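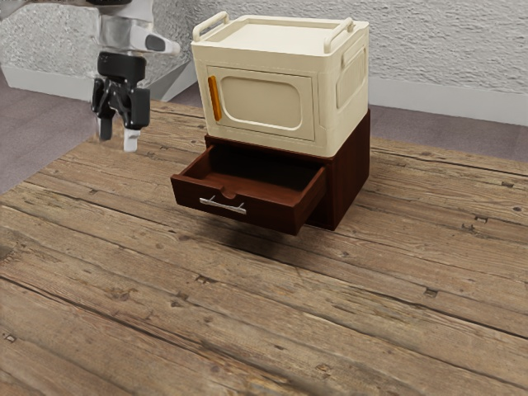
Search this course Enter keywords

Unit 16: Rules for simulated manipulation trials
Course notes, Robot Work Practice, April revision
Prepared by Katia Orlandini. Exercises by Nadja Haslinger.

16.1 Scope

These notes set out the rules for running and recording manipulation trials in simulation. They apply to table-top tasks with a single arm and a two-finger gripper: opening and closing drawers, placing parts, and moving small articles between surfaces. Mobile platforms and two-arm work are handled in a later unit.

The rules are house rules. They do not replace the safety standards that apply to a physical cell, and passing a simulated trial gives no permission to run the same motion on hardware. The course uses the Tastari simulator throughout. Students who have access to Brekar through their employer may use it for the exercises, but the log must be exported in the Tastari layout.

16.2 Terms

Trial: one run from reset to stop, whether or not the task was completed.
Reset: return of all bodies and joints to a stored starting state.
Stop: end of a trial by success test, time limit, or operator command.
Articulated object: an object with at least one joint of its own, such as a cabinet with a drawer.
Clearance: the shortest distance between any part of the gripper and any body that is not the target.

"Episode" is used in some of the reading for what we call a trial. Use "trial" in submitted work.

16.3 Before the trial

a) Load the scene from the stored file. Do not edit object positions by hand after loading.
b) Record the random seed. A trial without a seed cannot be repeated and is not graded.
c) Check every articulated object for its joint type, travel limits, and friction value. A drawer should be a sliding joint with both ends limited. Drawers with no inner limit will pass through the back of the cabinet under a firm push.
d) Confirm that stacked objects are at rest. Run the physics for 3 seconds with the arm held still and compare poses at the start and end. If an upper body has crept, raise the contact friction or correct the collision shape before going on.
e) Confirm the gripper is open and reads as open in the log.

Collision shapes deserve a separate check. The visible mesh and the collision shape are often different files. A bar handle is commonly wrapped in a single solid block to save computing time, and the space behind the bar is then filled in. The fingers will meet an obstacle that does not appear in the rendered view. Turn on the collision overlay and look at the handle from the side.
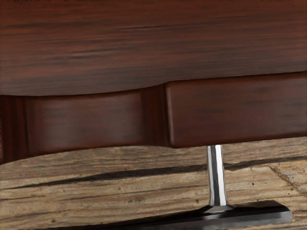 16.4 Approach and contact

The approach is split into a free segment and a guarded segment. In the free segment the arm may move at the full speed set for the task. The guarded segment starts 20 mm from the nearest surface of the target, and speed is limited to one quarter of the free value from that point until first contact.

Contact force on furniture and fixtures must stay under 16 N in any direction. The limit applies to the peak, with no averaging. A short spike above the limit is a failed trial even when the drawer moves as intended. Most spikes in student work come from a position controller chasing a target that lies inside a solid body – move the target, and the spike goes away.

For a pull handle, align the closing direction of the fingers across the bar. For a drawer that is already open, a closing push may be made with the fingers open or shut, but the contact point must lie within the middle third of the front panel. Pushing near a corner makes many drawers bind, and a simulator with low joint friction will hide this.

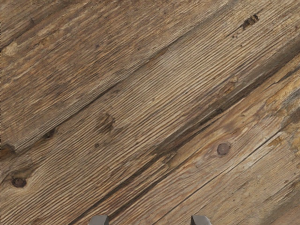
Wrist-mounted views need care in the guarded segment. The fingertips take up only a small part of such a view, and depth is hard to judge over a surface with strong grain. Do not use the rendered image alone to decide that a surface has been reached. Read the contact sensor, or compute the distance from the joint values and the known table height.

Textured surfaces have a second effect. Knots, nail heads, and seams give a vision system many fixed points to track, and results on such a table are often better than on a plain one. Report the surface used. If the policy is meant for more than one workplace, repeat the set on at least one plain surface.

16.5 Views and recording

Each trial is recorded from one fixed view and one gripper view. Both streams carry the simulator clock. Wall-clock time may be kept as well, but it is not used for matching frames.

Settings are fixed for the whole set. Changing the lighting or the view angle partway through makes two sets, and they are to be reported apart. The Valentini worksheet has a line for each setting; fill in all of them, including those left at default.

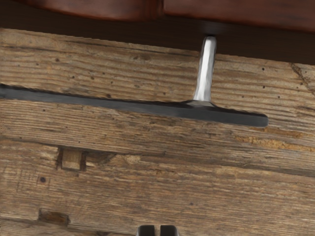 Fig. 16.4. Gripper view: handle bar and metal stem, fingertips at the lower edge.

Label the handle and the drawer front as separate parts. Students tend to give the whole cabinet one label, and the log then cannot show whether contact was made on the bar, the stem, or the panel.

16.6 Stopping and failure codes

The operator may stop a trial at any time. An operator stop counts as a failure and stays in the record. Codes:

F1 Force limit exceeded
F2 Contact with a body that is not the target
F3 Time limit reached
F4 Joint limit of the arm reached
F5 Operator stop
F6 Simulator fault (body passing through body, unstable contact)

F6 trials are removed from the success rate but must be listed. The Priltine practice set contains 188 trials with the codes left blank, for use in Exercise 2.

16.7 Exercises

1. Write a pre-trial check for a cabinet with one drawer and a second body resting on top. State which values you read and which limits you apply.
2. Assign codes to the Priltine set. Where two codes could apply, give the one that occurred first and note the other.
3. A drawer closes fully in simulation with a corner push. Describe two changes to the model that would show whether the result can be trusted.

Submit as a single file. Exercise 3 should not run past one page.

Contact the course office | Copyright Robot Work Practice course team | Back to top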